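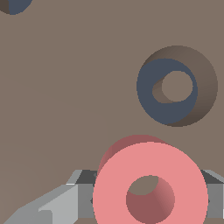

A pink ring between the gripper fingers, with a blue one seated in its hole, in the simulator view.

The kitting line at Brestthorpe gets its first robot arm in October, and the people who fill the trays now are already working with it on screen. Fistunura, the firm supplying the cell, built a practice board with holes and shaped pieces so our crew can see how the arm picks and places before any steel is bolted down.

Renata Espinoza has run kitting for 9 years. Her team presses spacers and inserts into trays by hand, 989 trays in a normal week, and wrist strain is the complaint she hears most. Under the new plan the arm takes the pressing work. The 4 people on each shift move to loading, checking fit and clearing faults. No jobs are being cut and pay grades stay as they are through the first year.

"I want my people to know what a bad grip looks like," Espinoza said. "If a part is leaning on the rim, they should be the ones to stop it."
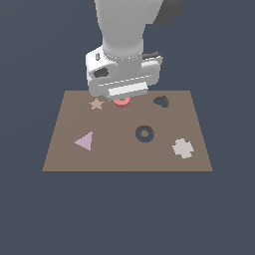 The simulated arm at the far edge of the practice board, with star, triangle and cross pieces and a heart-shaped recess.

Training is done at the two desks next to the tool crib. Each operator gets 300 minutes of simulator time, on the clock, split over several shifts. Benjie Sison is keeping the sign-up sheet — see him if your slot clashes with a delivery.

Some questions are still open. Night shift has asked who resets the cell when maintenance is off site, and Danilo Macapagal will bring an answer to the next floor meeting. He would also like to hear from anyone who has worked next to an arm at another plant.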